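Teleop sorting demos: low camera or head camera for basket work?
Forum: Manipulation / Data Collection

hemmin_lab
Two arms, leader-follower teleop, sorting small parts into plastic baskets. 30 demos recorded so far in March. The trained policy reaches the right basket but releases too early and too high. I suspect the views. The low one sits almost at table height: 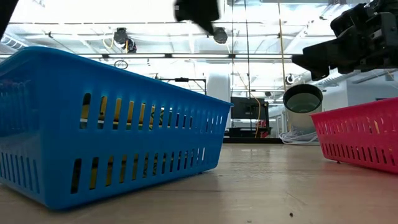 Low view, blue and pink baskets, gripper at upper right.

It shows fingertip height well. It can't see over the rim, so the drop itself is hidden behind the basket wall.

torque_ripple
I'd look at the operator before the camera. If you open the gripper while still moving, the policy copies that. Pause over the basket, then open.

hemmin_lab
Fair, but I replayed 27 of the 30 and the pause is there in most of them. The head view has its own problem, which is height. Looking down at the table, a gripper just over the rim and one well above it are hard to tell apart.
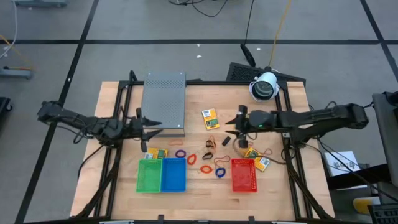

Rubber bands are the worst case. A thin one lying flat on the wood gives the operator almost nothing to aim at, and the approach gets slower and less consistent from one demo to the next. The yellow cards are easier to find but tend to slide when a finger touches the edge.

plondano
Use both views. We run Celby leader arms with one overhead, one low and one on each wrist, 4 total. Dropping the low view cost us on release height. Dropping the wrists cost us more.

torque_ripple
Disagree on adding views. Each one is another thing to keep calibrated. With 30 demos you will overfit to the background in the low view, ceiling lights included. Crop it first.

nitden_user
Seconding the crop. Also split the task. Record cards and bands as separate sets, same start pose, then mix. Our cycle went from 35 seconds to 27 once operators stopped switching grasp style mid-run.

plondano
Splitting hides the hard part, which is choosing what to pick next. I would keep full-table runs in the mix.

hemmin_lab
Plan for now: crop the low view, add wrist cameras, record cards and bands separately plus some full-table runs. Will post release heights when the next batch is trained.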